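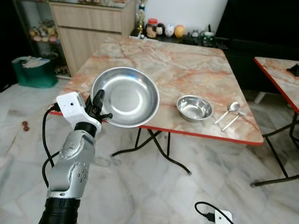 Getting the arm ready for plate duty

September 2, 2024
by Aaliyah Caron

I have been wanting to write about the upkeep side of this arm for ages, and a holiday Monday is the perfect time! Everybody asks what it can pick up. I get asked far less about cables and grip force, and those are the parts I think about on the drive home.

Polished steel plates are my favorite test pieces. They are slippery, they throw light straight back at the camera, and a shallow rim gives the fingers very little to hold on to. If the fingers are even a little out of line, a plate will show you long before a sponge or a cup would.

So the morning routine goes like this. I power up with the arm clear of the table and run each joint slowly through its range, one at a time, with my hand near the stop button. Then I wipe the finger pads with a barely damp cloth and let them dry. Then I zero the gripper - fully closed, fully open, closed again - and check that the reading comes back the same. Mine is set to 25 percent force for plates. At 55 it holds beautifully and also leaves a mark on the rim (ask me how I know).

The cable gets its own five minutes. It needs enough slack to follow the wrist all the way around, with none of it drooping where the table edge can catch it. I leave a loose loop beside the arm and I push the connector home with my thumb every single time. Back in June I lost most of a day to a gripper that kept dropping out at one particular wrist angle. I reinstalled the driver, I swapped the power supply, I wrote a very long message to Shona Quinlan. She wrote back one line: "Wiggle the plug." It was the plug.

After that comes height. Folding tables are great because you can move them, and they are terrible because you can move them. Any time a table shifts, I touch the closed fingertips down near each corner, gently, and save the four heights again. I keep these in a plain notebook and I'm on entry 113 now, which makes me weirdly proud.
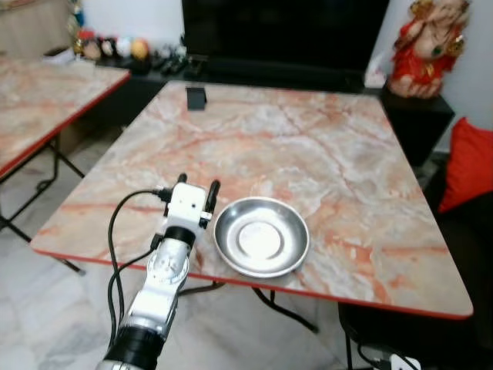

Ruawai, June

Copying this bit over from the notebook, as it covers the approach to the rim, and I still use it.

Stop just above the table and wait for the arm to settle before going in. It takes almost two seconds at full reach, less when the elbow is tucked. Going in early gave me a scrape on the tabletop and a plate that spun away from the fingers. With the pause added, I got the rim on the first try for the rest of the evening, and I may have cheered out loud.

Next job is new finger pads. I have a set cut and ready, a bit softer than the old ones, and I can't wait to try them on the small bowl!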